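Zachary Dhillon
January 5, 2025

Okay, thread about a floor. I have spent my whole week off on one floor and I am so happy about it that you're all going to have to hear the full story.

1/
The back room was where things went when we didn't know where else to put them. Boxes from the move, the rug my aunt gave us, two bookcases, a folding table with a bad leg. We've lived here four years and I don't think I'd ever stood in the middle of that room.

2/
Plan for the week: everything out, clean the floor properly, put back only what belongs there. I gave it two days. Ha!

3/
Day one was all boxes. 40 of them, and yes, I wrote a number on each one in marker as it went into the hall. Best decision of the project. When Raymonde asked where the extension cords were I could say "box 26" like some kind of wizard.

4/
(She was impressed for one second and then asked why the extension cords were in with the Christmas plates. Fair.)

5/
Then the rug. I had fully convinced myself the floor in there was a sort of tan color. Rolled the rug back and there was a clear line where it had been, with a much lighter floor on one side of it. All that tan was dirt and old polish. I yelled. Raymonde came running because she thought I'd dropped a bookcase on myself.

6/
Cleaning order that worked for me, after some mistakes:
Vacuum with the brush head, edges first
Vacuum again, you missed the corners
Warm water and a little dish soap, mop wrung out hard
Plain water right after
Old towel, on your knees, drying as you go

7/
My mistake was doing too big a patch at once. By the time I got back to where I'd started, the dirty water had dried into streaks and I had to do that part over. A patch the size of a bath mat is plenty. Change the water way more than you think you need to!

8/
Huguette Cormier from downstairs lent me her good scrub brush, the long one with the stiff bristles, and told me to go easy with it and try it inside the closet first. Glad I listened. It was great along the baseboards and too rough everywhere else.

9/
The stubborn bits were old tape marks by the door. A plastic scraper held almost flat, then a warm cloth left on for a few minutes, then the scraper again. Took me an entire podcast to do one doorway and I loved every minute of it.

10/
By day four I was going in there just to look. Morning light is the best time. It bounces up off the floor and the whole room feels bigger — even the ceiling looks cleaner, and I haven't touched the ceiling.

11/
So that's the color. I'd never have guessed.
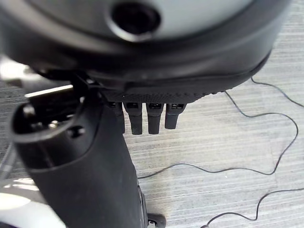
The back room floor. So much lighter than I remembered!

12/
Several of you asked if the rug is going back. Nope! It's going to Nevzat, who has a cold hallway and has wanted it forever. I'm putting felt pads under everything with legs and making it a shoes-off room.

13/
Still to do: sort the boxes (26 is staying exactly as it is, out of spite), fix the folding table, work out which bookcase gets the long wall. I want to leave plenty of open floor for stretching, and for lying on my back doing nothing.

14/
If you have a room like this, start with a corner! Just one corner, one bucket. And send me your before and afters, I want to see all of them. I'm eyeing the hallway next — Raymonde has asked me to wait until April.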